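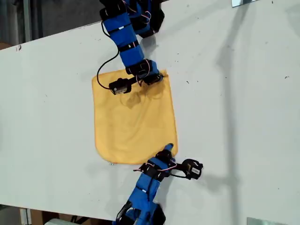
February, back at the bench by 4 p.m.

Both houses on Geddes done. 207 first, because its front door still opens. 246 has a front door too, but it's in the kitchen, where the water left it. Went in through the side window with Effie holding the flashlight and offering advice.

207 is the drier of the pair. Mold line on the parlor wall is at shoulder height, same as the fall visit, so it has stopped climbing or run out of wallpaper. Smell mild by our standards. Catríona says we shouldn't be allowed to write "mild" any more and she may be right. Took air samples in the parlor and back bedroom, plus an outdoor one from the sidewalk for comparison. A man across the street asked if we were the demolition people. Said no. He went back in, visibly let down.

246 is another matter. Droppings along the whole hall baseboard, fresh, and gnaw marks on the joist under the bathroom. Tracking cards came back so thoroughly walked on that I can't separate one animal from the next. Must put out fewer crackers.
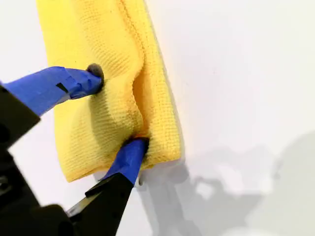 Wipe samples were the weak part of the day. The gauze squares shed on anything rough, and every windowsill at 246 is rough, so half of what we'll be looking at under the scope is gauze. Cameron wants to try microfiber. The yellow cloth has a fine, even grid of little loops, which ought to hold dust well. My worry is whether it would ever let go of it again in the rinse. Also the color: golden yellow is close enough to one of our molds that I'd be second-guessing every smear. If we do this, run a blank cloth through the full rinse first and count whatever comes off.

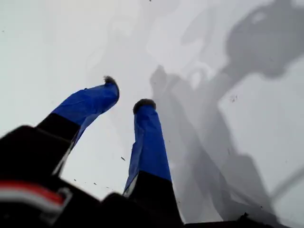 ## Pump trouble

The Limeo pump quit after nine minutes in the back bedroom at 207. Battery read full. Restarted, ran fine, quit again on the porch. I've flagged the bedroom sample as short and will not be using it to prove anything. Eilidh B. suspects the charging contacts; Eilidh C. suspects me. Cleaned the contacts. Spare pump goes in the bag from now on, even though the bag is already a punishment.

The Indarcombe plates are in the incubator, bottom shelf, labeled by house and room. Please do not stack lunch on them. I know it's warm in there.
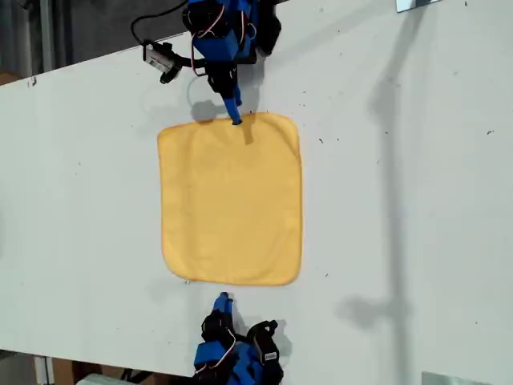 *Yellow towel flat on the white tabletop, blue gripper at its upper edge.*

To do before the next visit:

- Call the city again about the side lot at 246. More than two months on hold, spiritually.
- Re-bait along the hall, smaller pieces.
- Ask the neighbor at the corner if she still hears scratching in the shared wall. She keeps a log of it, with times, in better handwriting than mine.
- New gloves, medium. We own a great many larges.
- Read plates, then decide if the bedroom has to be redone.

Boots are outside the door. Leave them there.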